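Thread on dishes, because I have been thinking about dishes way too much this winter 🧵

1/ The question I get most from family: can a robot put my plates away yet? My answer as of 12/2/23 is "sort of, slowly, and I'm thrilled about it."

2/ Five years ago I would have said no and changed the subject. Then I watched the Flerkano arm demo at Morano and it put up to 230 plates in a rack before anyone had to step in. Flat plates, all one size, good light. Still! I clapped like it was a recital.

3/ Bowls are where it gets fun. A plate lying flat on a table gives you almost nothing to grab, so you have to get under the rim. A bowl gives you a lovely rim, but tip it over and now it's a dome with a little ring on top. Same bowl, totally different grab.

4/ People do all of this without looking. Tilt, pinch, turn, done. Look at how much of the work is in the fingers and wrist: 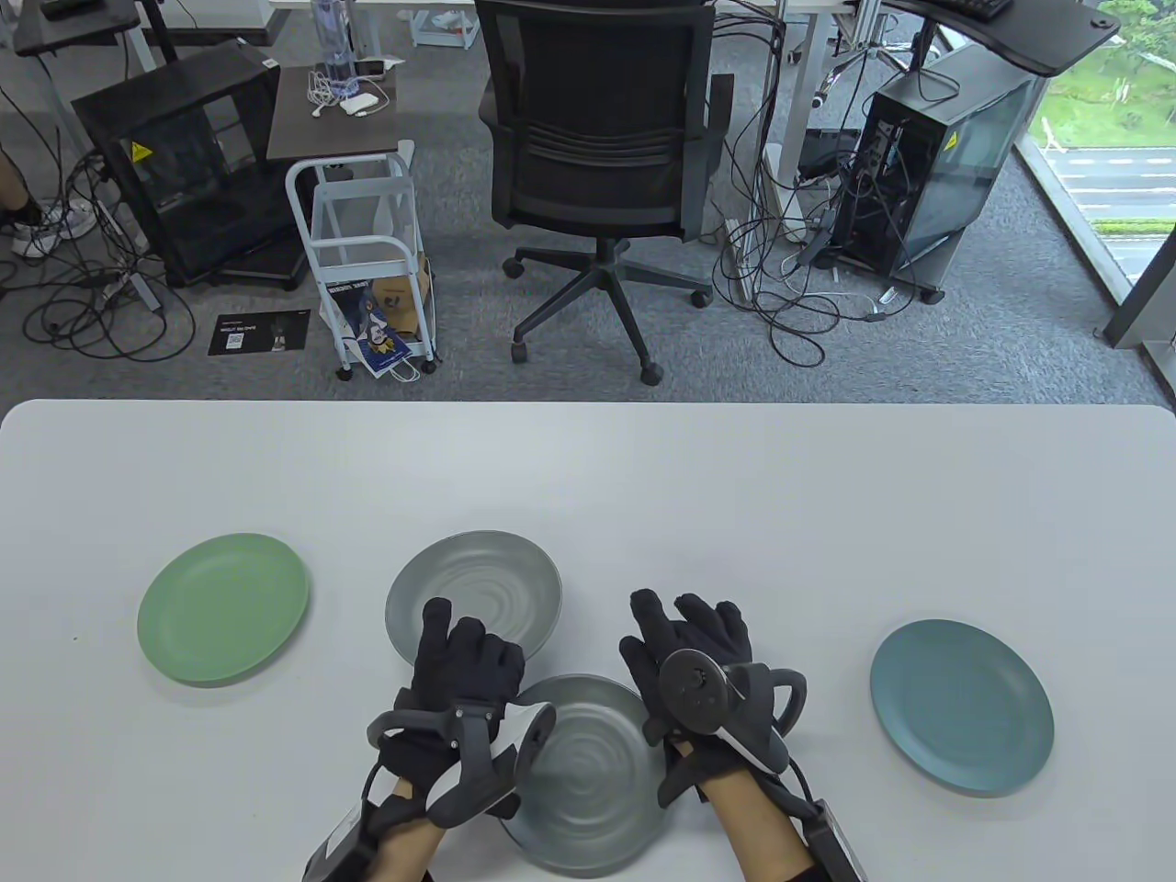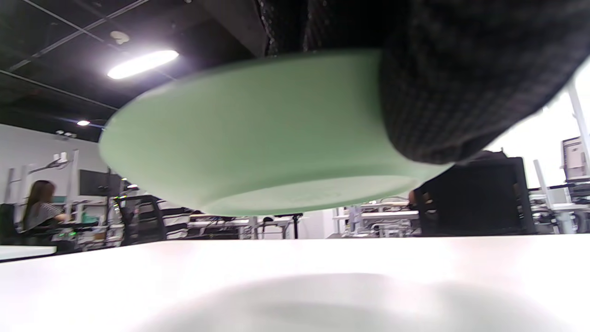
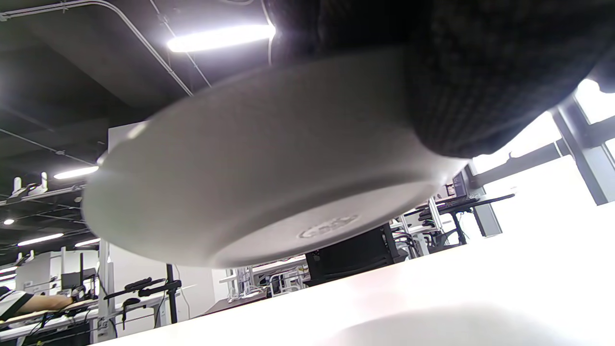
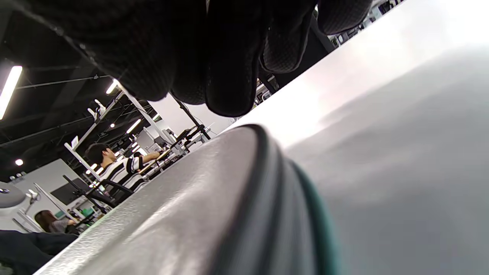
Plates in the first and last, bowls in the two between.

5/ My favorite is the white bowl. Upside down, held from above and to one side, and tilted on top of that. Try writing down the steps for that one! I tried and gave up at the thumb.

6/ Also love the first one, with four plates out and one of the gray ones partly under the wrists. Your own hands block your view all the time and you just carry on. Cameras hate this.

7/ Where machines already do well: the same part, the same bin, all shift long. A shop I know runs 600 trays a day through a Flultitetti cell and the crew likes it. Kitchens are harder. Mugs, lids, that one weird gravy boat.

8/ So what would I buy today? Nothing for my kitchen. Ask me again next February. I'd take a slow machine that only does plates and leaves the bowls to me, and I'd watch it every single night.

9/ Someone is going to ask about glasses. Glasses are a whole other thread (I have notes).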